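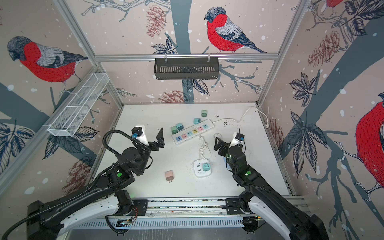 Ticket 321
Opened by: Catrin Jenkins
Site: Nidton, demo cell
Subject: plug demo unreliable, open day is Tuesday
Priority: high

Need help before the visitors come. Skyrme plug routine ran fine all last week, now the right arm stalls on approach. Adapter goes to the strip, stops short, arm sits there until somebody hits reset. Left arm no complaints.

Worst on the long strip with the colored panels. Square one is better but not by much.

Tried so far:
Restarted both arms. No change.
Restarted the control PC. Same.
Re-homed. Good for 4 runs then stalled again.
Slowed the approach to half. Stalls less, but the visit slot is 10 minutes and at that speed we get through hardly any adapters.
Swapped which adapter goes first. Nothing.

Log says "contact before target" every time. So it thinks it touched something early?? Can't see what.

Also there's some dark crumbs on the table top, two little patches. Don't know if that matters. Will wipe.

Update, 4:10 pm
Wiped test area on the spare table, not the cell yet, didnt want to move the strips before someone looks. Ran again with the teal adapter and stopped the program by hand to check the grip. Gripper has it at one finger. One finger tip on the gripper is worn and has a chip out of it, do we have spares? Checked the drawer by the door, only found pads for the old Trelden hand. 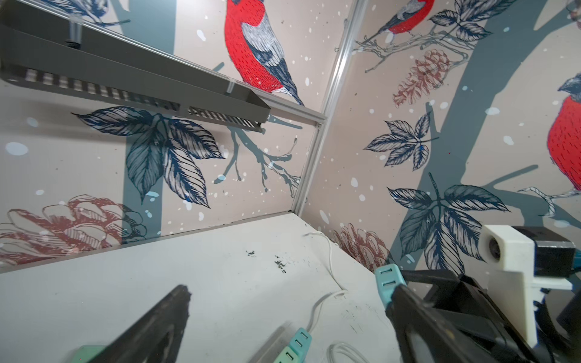

Adi Liew
Stop re-homing it, you're wiping the contact log I need. A bad tip could do this, the adapter tilts a little when it closes and one prong lands on the plastic before the slot. Turn off auto clear, do 2 runs at full speed and send me both logs. Spare tips are in the Skarnamlow box under the bench, use the new screws and don't overtighten them.

Catrin Jenkins, 5:25 pm
Found the box. Logs attached, both runs stalled, same message. Changing the tips on that gripper now, both fingers so they match. Do I need to redo the grip calibration after?

Adi Liew
Yes. Short one is enough. Then clean the table and put the strips back on the marks.

Status: waiting on Catrin, retest tomorow morning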